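**Why do we yawn?**

Quick one today, lots to get through.

You yawn. Your dog yawns. Fish sort of yawn. Even babies do it before they're born — tiny ones, in the tummy. So what's it for?

Old idea: you're short of air. Sounds right, doesn't it? But scientists tested it. Gave people extra oxygen. They yawned just as much. So probably not that.

Newer idea: it cools your brain. Big gulp of air, big stretch of the jaw, blood moves about a bit. Maybe. People are still arguing.
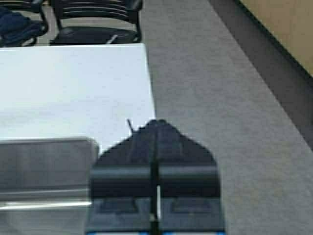 Now the funny bit. Yawns are catching. See one, hear one, even read the word and off you go. (Have you yawned yet? I've done 4 just typing this.) Very little children don't catch them much. That starts when you're four or five, roughly when you get better at noticing how other peple feel. Might be linked. Might not.

Dogs can catch them from us too. Try it on yours — big slow yawn, bit of noise, then wait.

Things to try at home:

- Yawn at dinner. See who goes first.
- Yawn with your mouth shut. Hard!
- Keep a yawn diary for 2 days. Morning or night, wich has more?

Next time: hiccups.

Dagmar Matoušek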